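Nunska opens household sorting room in Usbridge

For release: August

Nunska has opened a sorting room at its Usbridge depot, where mixed household goods handed in by residents will be separated, cleaned and made ready for a second home. The room is the first part of the depot to be finished under the Pyo scheme, which aims to keep usable small items out of general waste.

The scheme deals with the sort of belongings that are hardest to pass on: the contents of kitchen drawers, toy boxes, sewing baskets and garden sheds, brought in together when a house is cleared or a family moves. Charity shops in the area are often unable to take such loads because of the time needed to go through them. Under Pyo, residents may bring them to the depot unsorted, provided that nothing in them is sharp, leaking or perishable.

Each load is emptied into a deep open bin and stays there until every item has been given a destination. Goods fit for use are sent to the shelves for toys, kitchenware, stationery or tools. Packaging is taken out separately, with clear film and plastic wrapping kept apart from card. Rolls of tape, ribbon and similar materials are kept where enough is left on them to be of use, and are offered to schools and playgroups. Anything that cannot be placed is held on a side shelf until the following Thursday and then reviewed.

A load may bring brightly coloured odds and ends, a crinkled clear plastic package and a white roll to the floor of the same grey bin, and the sorting rules have been written with mixtures of this kind in mind. Large and plainly recognisable items are removed first, followed by wrapping, and small pieces are left until last so that parts belonging to the same set have a better chance of being reunited.

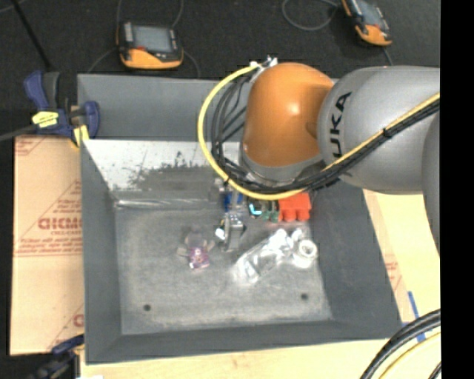

One resident, writing to the depot after the trial period, asked whether families should tie sets together before bringing them in, as she had spent an evening matching lids to boxes and wondered if the effort had been of any help. Nunska is grateful for the question and confirms that sets kept together in a bag or box can be shelved much sooner. Labels are welcome but are not required. Residents are asked not to use strong parcel tape directly on toys or printed boxes, as it damages the surface when removed.

The trial ran for 5 weeks and took in roughly 300 loads. Toys and craft materials made up the greater part of what was kept, with kitchen items next. The trial also led to two changes in the layout of the room. The packaging station has been moved closer to the bins, and the shelving for small goods has been lowered so that trays can be slid out without lifting.

The finished room holds 46 shelving bays, of which 40 are in use from opening. The remainder will be kept free for seasonal goods, in particular decorations and school supplies, which tend to arrive in large amounts over a short period. Floor markings show the route from the receiving door to the bins and from there to the shelves, and a separate door has been provided for collections by local groups.

Goods that pass through the room will be offered first to community groups in Usbridge and Corkberg. Items not claimed within the month will be placed on open tables at the front of the depot, where residents may take them free of charge. Groups wishing to receive regular boxes of toys, craft materials or kitchenware are invited to register at the depot desk, stating what they can use and how often they are able to collect.

Nunska asks that residents observe the following when bringing goods to the room:

- Small items should be in open boxes or untied bags.
- Batteries should be removed and handed in at the desk.
- Glass should be wrapped and kept in its own box.
- Clothing and bedding should be taken to the textile bank outside the main gate.
- Food, paint and medicines cannot be accepted.

A second sorting room is planned for Corkberg. It will follow the same arrangement of bins and shelves, with more space given to garden tools and household hardware. An opening date will be announced once work on the building is complete.

Enquiries about the Usbridge room, including requests for group visits, may be made at the depot desk during opening hours.

Ends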